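Search this site Search Go

Home help › Wood and worktops

What do I put on a pale wooden worktop so that it stays pale?

mildew_and_sons

I have a light wooden top on a table that gets used for everything, which is to say for nothing it was meant for. Things get stood on it, slid along it, dropped on it and forgotten on it. It came from Dunleavy in Findon with no label, and when I rang to ask what it was finished with I was told "wood". I thanked them and rang off.

I would like to protect it. I'd also like it to stay the colour it is. My last attempt at protecting a pale table, in the old flat in Prusham, involved a tin of oil and a free afternoon, and I ended up with something the colour of a strong cup of tea. It was very well protected. I gave it away.

So: oil, wax, varnish, or leave it alone? There is a tin of Pornura clear wax in the cupboard already, bought in February in a burst of optimism, but the lid says "warm tone" in letters you need to hold up to the window, and I have been warmed once already. 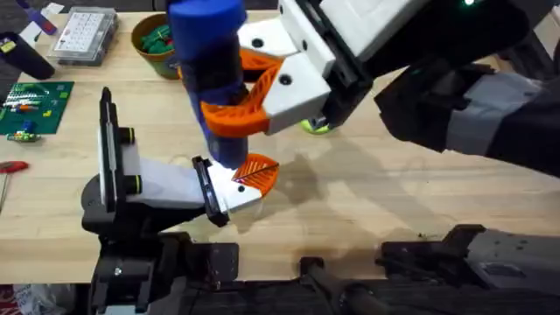
Rings are my main worry. I can live with scratches, and I come from a family that regards a dent as proof somebody was at home. A ring looks at you, though, and it looks at you for years. Most of what ends up on the top has a round bottom, like the tall blue thing with the dark band round its middle, and the bottom of that goes down on bare wood more often than it goes down on a mat. I do own mats. I have four of them, in a drawer, in perfect condition.

I'd also be glad to hear whether I need to sand before I do anything. I've got sandpaper in two grades, neither of which has its number left on the back, so they are known here as "the rough one" and "the other one".

Helpful? Yes 14 No 1 · Share 2

grainofdoubt

Find out first whether there is anything on it already. You can do this with a drop of water. Put it somewhere that doesn't matter, go and do something else for a few minutes, then come back and look at it. If it's still sitting up in a bead, there is a finish on there and you may not need to do much at all. If it has gone flat and left a dark patch, the wood is bare or near enough, and the ring you are dreading is on its way. The patch will dry out, so don't panic and start rubbing at it. I panicked and rubbed at mine.

Assuming it's bare, you want a water-based varnish in matt. Oil darkens pale wood. All oil does this, whatever the tin says, because wet wood is darker than dry wood and oil more or less leaves it looking wet for good. Water-based varnish looks like milk going on, which is alarming, and dries clear. It won't make it any warmer.

Try it on the underside before you do the top. People skip this and then come on here to ask how to get it off again.

On sanding: yes, lightly, with the other one. Go along the grain. Wipe off the dust with a cloth that is only just damp, let it dry, and put on a thin coat. When that's dry it will feel rough, as though you've ruined it. You haven't, the water has lifted the grain a bit. Rub it down gently, wipe, second coat. Do a third if you have the patience, but I have never met my own patience and can't advise.

Take everything off the top first. I mean everything. I once varnished round a plant pot because it was heavy, and I have now got a table with a hole in its varnish the exact size of a plant pot, which can never be moved.

Helpful? Yes 31 No 0 · Share 5

pegbasket

just use coasters

Helpful? Yes 3 No 22 · Share 0
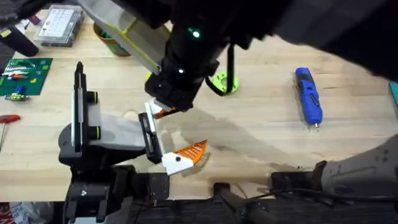 This page was last changed in March. Older answers may have been moved or shortened.

mildew_and_sons

Water test done, in among the clutter. It went flat almost at once, so bare it is, and has been all along, which explains a good deal about how nervous I've felt. Clearing it is going to be the longest part of the job. There are tools and parts strewn about, and the green-and-yellow cup was standing on the wood with nothing under it, in full knowledge of this conversation. To pegbasket: I refer you to the drawer.

Would you do the edges as well? And how long before I can put things back? I ask because I know how this household behaves around a drying surface. A sign will be put up and a sign will be leaned on.

Helpful? Yes 6 No 0 · Share 0

grainofdoubt

Edges, yes, and give the end grain more than you think it wants, as it drinks the stuff. Underside too if you can face getting down there, at least one coat. A top that is sealed on one face and bare on the other can start to cup, and then you'll have a table that holds soup.

Dry to the touch is quick, a matter of hours, but it stays soft for a good while after that. The tin will give you a time. I'd leave it for more than two days before anything goes back, and I'd leave anything heavy or hot a lot longer. When you do put things back, put them down. Don't slide them. Anything with a hard rim will plough a line straight through new varnish and you'll be able to find it with a fingernail for ever.

Keep the window open a crack and shut the door on whoever leans on signs. If hair or fluff lands in it, leave it where it is until it's dry and then rub it out. Picking at it when it's tacky leaves a crater.

The Pornura can go on afterwards if you really want to use it up, thinly, but on some bare offcut first to see what "warm" means to them. Otherwise it's very good on drawer runners. Might help you get at the mats.

Helpful? Yes 19 No 1 · Share 2

pegbasket

i use coasters and mine is fine. it is a glass table though

Helpful? Yes 8 No 9 · Share 0

Replies to this page: 5 · Shared 9 times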